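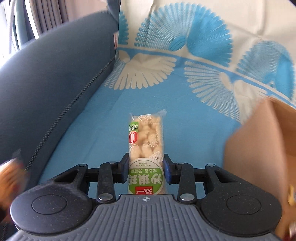 **Participants wanted: household chores study, Usbridge**

Can a machine tidy a living room yet? Some of it, slowly. Ours does fairly well with boxes and poorly with anything soft or wrapped. Snack packages are a good example. The film is clear and shiny, the contents crush, and a grip that suits one package will flatten the next. People manage this without thinking, and we want to record how they do it.

The Garance project is looking for 30 adults to do ordinary chores in their own homes using a hand-held gripper. You hold the tool, squeeze to close the two fingers, and move things from one place to another. A camera on the tool records the work.

## What you would do

- One training session of 30 minutes at our Usbridge office
- 9 home sessions, spread over several weeks
- Chores such as clearing a sofa, putting groceries away, packing a box and folding small towels

Drops and failed grips are fine. Leave them in the recording and carry on.

## Who can apply

You must be 18 or older and live in Usbridge or Branotbridge. You need to be able to hold a light tool in one hand for a few minutes at a time. No technical background is needed. Left-handed applicants are welcome, as we have very few so far.

We can't accept homes where another adult objects to recording. Please put away mail, family photos and medicine before each session.

## Pay

$223 on completion of all sessions. If you stop early, you are paid for the sessions you finished. We lend you the gripper and collect it at the end.

## How to apply

Write to Johannes Khumalo, Garance, Room 9, Usbridge, by 10 February 2024. Give your name, your town, which hand you use and the rooms you could record in. Quote reference 1687. The final sessions will be in November.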